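Home Opinion Letters Local Archive

Leave the Old Road Dark

By Bernadette Begay
23 Mar 2023

765 shares 4 comments

My mother used to turn off the porch light when company left, and then stand at the screen door until their taillights were gone. I asked her once why she didn't leave it on for them, and she said that people see better when you quit shining things at them. I have thought of her a good deal this winter, while our town argues over whether to put lamp posts along the old road between Rundby and Datport.

I walk that road most evenings after supper, and I have done so for seven years. I know the arguments for lighting it, and I don't think the folks making them are foolish. My neighbor Liudmyla Dmytriv drives home that way from a late shift and would like to see farther ahead than her headlights let her. She told me so over the fence, quite firmly, and then gave me a jar of pickled beets - we are still friends.

But more light and better sight are two different purchases, and I worry we are about to pay for the first and go without the second. One strong light at night can take over a whole stretch of road. You get a bright patch of pavement underneath it, a haze around it, and then your poor eyes give up on everything farther out.

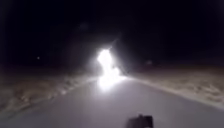

What I would do with the money

The petition has 1539 names on it, which for a place our size is a crowd, and the council will have to do something by May. I would ask them to start with paint. A good fresh center line and a proper edge line would help Liudmyla on a rainy night more than a row of lamps, and so would a few reflectors on the bend by the Didenko orchard, where the ditch is deep and the deer come across whenever they please.

If there must be lamps, let them be low and shaded, warm in color, and kept to the Damell crossing, where children wait for the early bus. Point them at the ground, please. And put them on a timer, so that after the last bus the road can go back to what it was.

I'd miss the dark, I'll admit that too. When I stop by the orchard gate and let my eyes settle, the fields come up gray a little at a time, and then there are the stars, and somebody's dog going on about something over toward Datport. I would like my grandchildren to have a road like that to walk on, even if they only walk it to humor me.

4 comments Share Print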